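Flat 4, Mendoza Road: the bedroom

We had the back bedroom in Pevville for the winter let and kept the furnishing simple. The budget for the whole room was £700, most of which went on the bed. It stands tight against the wall, so making it up is a job done from one side. The linen all came from Sultura, in plain colours that can be mixed between rooms. The walls were painted white in February and still need touching up in places.

Grey upholstered headboard, sage green fitted sheet, cardboard box up on the bed.
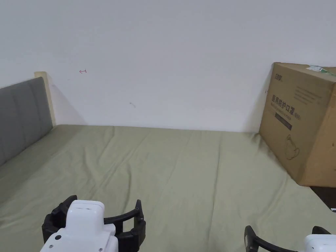 Blue cloth held out across, with the box against the wall.
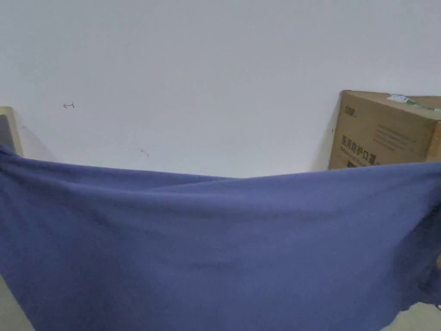
Soledad Zamudio wrote in to say that she would pull any bed out a hand's width before changing it, and that pale green sheets keep their colour better if they are washed at 30 and dried out of the sun. She asked whether the headboard fabric marks easily.

Contact | © Inisen Lettings | Back to top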